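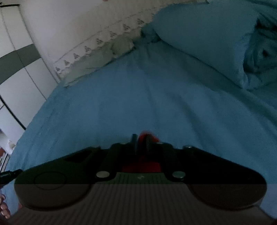 # Blue sheets: do you iron or just pull them tight?

**Puvomano** -- June 23, 2024

Sunday is sheet day at my house and I love it! Mine is a medium blue, a bit grayish, and I put it on straight from the line and smoothed it by hand. Most of it lies nice and flat, but there are soft wrinkles running lengthwise, plus one long fold right of center. Does anybody iron theirs? Is it worth the time?

**Kokilance**

Great color!! Please don't iron it. Walk to the foot of the bed, grab both corners and lean back like you're waterskiing. The long folds nearly always run the way you pull, so then you go to the side and pull across too. I do this with every sheet I own (too many) and it takes me 60 seconds.

**Rao**

Going to disagree with Kokilance. Pulling across just moves the fold over to the other side. I iron the top third only, where the pillows go, and leave the rest alone. A pressed sheet feels so good when you get in -- cool and crisp, like a hotel.

**Kokilance**

> Pulling across just moves the fold

Only if you haven't tucked the far side first! Tuck, then pull.

**Jultent**

What thread count is it? I have a 200 and a 600 and they behave nothing alike. The 200 creases if you look at it but shakes out fast. The 600 keeps every line from the closet shelf until Wednesday.

**Puvomano**

No idea, the tag washed blank ages ago. I like those fine little creases down the left side, where it drops over the mattress edge. They look like a curtain. It's the long fold that bugs me.

**Rao**

Spray bottle, then. Mist the fold, run your palm down it, leave the covers off for a while. My neighbor Britt-Marie Løken taught me that one and she hasn't owned an iron since January.

**Jultent**

Seconding the spray bottle, but go light on a dark sheet. Mine got water spots.

**Puvomano**

Ooh, okay! Tuck and pull first, then the bottle if that doesn't do it. Sorry Rao, the iron stays in the closet this week.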